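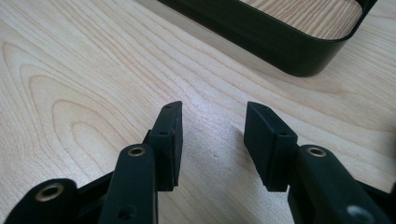
Hằng Lưu wrote in after my last post to say that a table should never be oiled more than once a year, that everything sold in a tin is the same stuff with a different label, and that I should stop fussing and put the dinner on it. I have some sympathy with the third part.

The first part I'm less sure of. Once a year is what people say when they've got a table they don't use. Ours gets breakfast, homework, post, seed packets, a sewing machine in October and a great deal of leaning. I wipe it every night and I can tell by the end of winter that it wants something doing to it. Whether it wants what the shops would like it to want is another question.

For anyone who hasn't been following, this is the pale table, the one we bought to replace the brown one. The brown one hid everything. You could have spilt a whole pot of gravy on it and not known until your sleeve stuck. Pale wood shows you what you've done, and I'd been warned off it by more or less everybody, including the man in the shop, who seemed to be trying to sell me something dearer in walnut.

I like it, though. The grain on the left is all big arches, one inside another, and then as you go across it straightens out into long wavy lines. I had expected pale wood to look like a school canteen. The shop card called it "living character", and I would have paid extra not to read that.

There's a tiny dark mark in it as well. I have looked at this mark more than is sensible. In some lights it's a dent and in others it's just a speck, and I've given up trying to decide. Benedicta Mensah told me to steam it out with a damp cloth and an iron. I've read the same advice in several places, always in the same words, which makes me think one person tried it once on something else. On solid wood, maybe. On anything with a thin top layer I'd want to see it done on somebody else's table first. The mark stays.

Now, the tins. I bought two, because I'm a fool and they were next to each other. Graline is the oil and Dirnero is the wax, and both promise to "nourish" the wood. I don't see how. It's a table. It isn't growing. What they seem to do is leave a layer on top that keeps tea out for a bit, and that's worth having, so why not just print that on the tin?

I tried both on the underside of one of the leaves, half and half, left them for 14 days and then put a drop of cold coffee on each. I wiped the coffee off after 60 minutes. No difference that I could see. Slightly more smell from the Graline. My husband said the waxed half was smoother, but he'd been told which was which, so I'm not counting it.

The one thing I'd pass on is to go sparingly. The last table I did, I slapped it on, and it stayed tacky for so long that we ate off our laps. A small rag, a thin coat, along the grain, then rub it off again as if you'd changed your mind.

Coasters next. I don't believe in coasters. People put the cup beside the coaster, every time, and then you've got a ring and a coaster. What I do believe in is having one place where things live, and for that I'd rather have an edge to it, something with a rim and rounded corners that won't scrape. Dark looks well against the pale top, I'll admit, although it does show the dust. The Skarau range has some that are very handsome and priced as if they came with a butler. Tam does a plainer sort. I'd check the bottom of any of them with your thumb before you let it near the wood, whatever the label says about being "surface friendly".

I had a look at the page for this blog while I was writing and the brown table post has been read 1,574 times, mostly, I suspect, by people wanting to get rid of one. If you've had a pale one for several years and it gets proper use, do write and tell me what it looks like now. No showroom answers please. I want to hear about the beetroot.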